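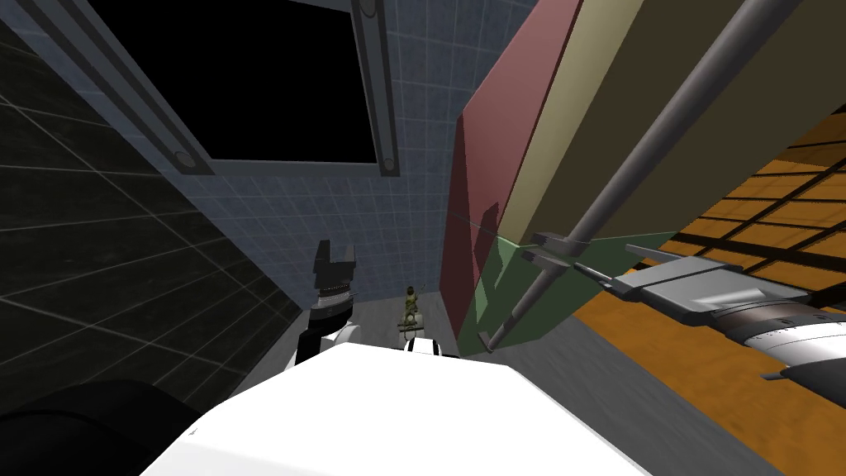
Simulator view, both arms, rod across the box near the orange surface

Open day demo keeps going wrong in the simulator, how do I run this for visitors?

Asked July 6, 2023 by gripperless_in_Estavness

Hi all, long post, sorry in advance. I help out at a small robotics club in Estavness and we have an open day coming up in September. The plan was to let people walk up, watch the two arms do something in simulation on the big screen, and then have a go with the controller themselves. Simple task: get the gray rod off the big colored box and put it down on the wood. I attached what the screen shows in the middle of a run.

We did a practice session with some parents and kids and it was kind of a mess. Three things:

1. People couldn't follow it. The view is tilted so steeply that they kept asking which way was down. One dad thought the black opening in the wall was a second screen that had crashed.

2. When a kid drove the arm, it either came in way too fast and knocked the rod flying or hung there doing nothing while they worked out the buttons. I had the speed setting at 1000, which is what it came with. Dropped it to 708 and it was calmer but then the line got bored.

3. The little tan and olive figure on the floor. Every single kid wanted to pick up that and forgot about the rod completely. Should I just delete it?

We saw a really slick version of this at the Skedbridge open house last year and I have no idea how they kept everybody interested. Anybody here done one of these? I don't need code help so much as how to run the thing.

Answer from Selvaraj Barua (marked helpful by the asker)

Oh, I've been exactly where you are! I ran the visitor table at Stidine for two open days and the first one was rough, so here's what I changed for the second.

Camera first. That angle is fine for you since you know the room, but visitors have never seen it. For them I'd set up a second view, higher and further back, with the floor running level across the bottom. You want both arms in there whole. Right now the metal gripper just reaches in from the right and the other one is standing off by the back wall, and a newcomer has no way of knowing they belong to the same setup. Keep your tilted view on a hotkey – people love it once they've got their bearings, because it feels like you've stuck your head in there with the arms.

For the controls, don't pick one speed. I kept the full speed for the automatic run, so the people in line had something lively to look at, and switched down when a visitor took over. I ended up at 984 and about half of that for the kids, but your numbers won't mean the same as mine, so just try it with somebody who's never touched it. Also start each visitor with the fingers already hovering close to the rod, like you have them in your picture. Flying across the room from the home position is where all the time goes and it's the least fun part.

And give each person two tries. One try and they walk off annoyed, three and the line backs up into the hallway (ask me how I know).

Please do NOT delete the little guy! Make him the prize round. If you get the rod onto the wood, you get to go for the figure on the floor. We had a rubber duck model doing that job and I had ten year olds getting back in line for it all afternoon.

One more thing I forgot the first year: reset on a single key. Don't let yourself be the person clicking through menus with a crowd watching.

Answer from kwofie_fan1442

change the wall color, dark tiles look gloomy on a projector. also get the Kwofie controller if you can find one, way easier for small hands. ours was used and it's fine

Answer from tabletop_tess

I was only ever a visitor at one of these, so take this for what it's worth. What I remember is the guy talking while it ran. He'd say "okay, it's lining up the fingers now, watch the gap" and suddenly we were all staring at the gap. At the table next to it there was no talking at all, and I couldn't tell you what that one was even for.

I'd also print out the task on a sheet and tape it under the screen. Rod goes from box to wood, big letters. Your box has so many colors that I'd say "the long gray rod" and leave it there. I spent a while looking at your picture before I figured out which thing you meant by the box – I was looking at the white part at the bottom.

Comment from gripperless_in_Estavness

Thank you!! Set up the second camera last night and my sister got it right away, so that's a good sign. Figure stays. Tess, the white part is a piece of the robot's body, but yeah, point taken, I'll put it on the sheet. Still don't know what to do about the wall, it's baked into the room file and I'm scared to touch it.

Comment from Selvaraj Barua

Leave the wall. Turn up the projector.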